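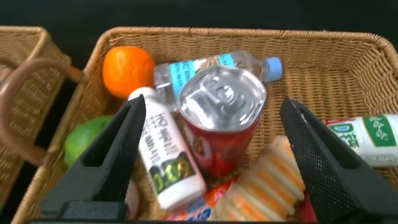 **Kamdale Robotics Club – Equipment & Purchasing Help**

### Budgeting for a second arm: what have we forgotten?

Posted by **tallowbend**, 6/1/24

We're a small club planning to go from one arm to two so we can sort mixed groceries and household bits into baskets. The quote from Sauerland for the arm itself is fine. I've learned to distrust a quote that's fine. After the arm we'd have $2,000 left for everything else, and I'd like to hear what "everything else" consists of before I stand up at the May meeting and promise it's plenty. Spare fingers? Cables? A better bench? We share a shed with the woodturners, if that matters.

---

**Mechthild Pfister**

Fingers first. Whatever the arm comes with, price a spare pair of textured ones on day one, while the sales rep still returns your calls. Gerkero charged us $481 for a pair, freight included, and the freight was not the small part.

After that, in the order I'd spend it:

- **Wrist cameras, one per arm.** Buy the same model twice. Mixing them saves a few dollars and costs you every weekend in autumn.
- **Cable management.** Dull, cheap, always left off the list. Allow enough slack for the full reach of the wrist and then a bit more.
- **Bench covering.** Plain black cloth. Ours was $44 and has outperformed several items with a warranty. It collects lint like a hobby, so add a lint roller.
- **Things to pick up.** People budget nothing for this and then raid the pantry. You want cans, bottles, fruit, tubes, flat boxes and the odd wrapper, and two baskets of the same sort to put them in. 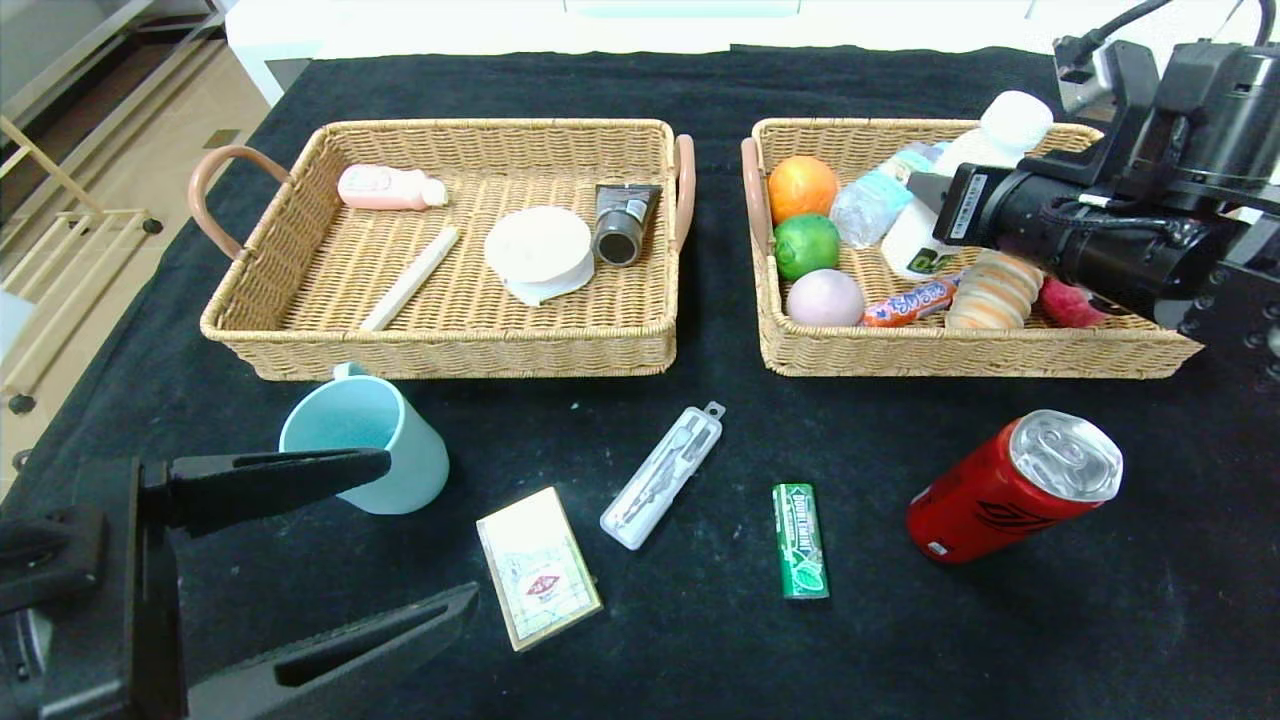 *Groceries in one basket, small items in the other, a few items still on the cloth.*

Keep $400 back and tell no one it exists. A club that knows about a reserve has already spent it on stickers.

---

**grubscrew_al**

get the Zendimier one, its cheaper. cant remember if it comes with a gripper

---

**old_beltsander**

Mechthild has most of it. I'd add the bench. Two arms reaching over one table need more room than two of anything else, and a wobbly trestle will have you recalibrating every time a woodturner sneezes. Measure the reach of both arms, tape it out on the floor, and only then order. Also ask Sauerland in writing whether the controller licence covers a second arm. Ours didn't, and we learned that from the invoice.
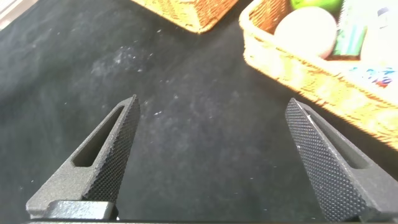
**Should the spare fingers come out of this year's budget or next year's?**

This year's. Order them with the arm so they share the freight, and put them down as part of the purchase price so they can't be trimmed later as an accessory.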